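# Resistance band

A resistance band is a strip or loop of stretchy material that you pull against to make your muscles work. I look after the band entries on this wiki, so forgive me if I go on a bit (I own far too many of them). You'll also see them called exercise bands, stretch bands or, at my old gym in Hallis, just "the elastics".

## Types

Flat bands are the plain sort, a long ribbon with no handles, and they're what most people meet first, usually in a physio's office. Loop bands are joined into a ring. Short ones go round the thighs or ankles, and long ones are the kind people hang from a bar to help with pull-ups. Tube bands have a handle at each end and, to my mind, a nasty habit of twanging! There are fabric ones as well, which don't roll up your leg the way thin rubber does.

## Material and strength

Most are natural latex, with latex-free versions for anyone with an allergy. Thickness and width decide how hard the pull is. Makers use colour to show the strength, but there's no agreed order between them, so a green from one firm may be easier than a yellow from another. I found this out with a Brutivwood set I bought in October, when the band I took for the gentle one very nearly had my shoulder out. Check the leaflet, or write the strength on the end in pen.

## Use

They turn up in warm-ups, in rehab work and in ordinary strength training, and they weigh next to nothing, so they're lovely for travelling. The pull gets stronger the further you stretch, which feels odd if you're used to dumbbells. I first tried one in 1990 and hated it for weeks.

## Storage and care

Rubber doesn't like sunshine, heat or oil. Wipe bands down with a damp cloth, let them dry fully and keep them somewhere shady. A light dusting of talc stops latex sticking to itself (the Kang bands I use at home come powdered already). Hooks are fine for fabric loops, but I don't care for them with thin latex, as the weight hangs on one spot. 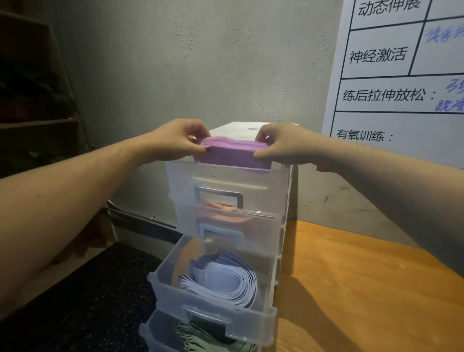

Drawers are my favourite answer, and I'll happily argue the point with the hook people on the talk page. Folding or coiling loosely is much kinder than knotting, and it takes no time once you're in the habit. I'd give each colour its own drawer too, like the periwinkle-blue ones coiled up here with the sage-green bundle underneath, and frosted plastic lets a bit of the colour show through even when everything's shut. Look each band over for nicks before it goes away, and bin anything cracked or sticky.

## See also

- Stretching
- Jestetov loop
- Skipping rope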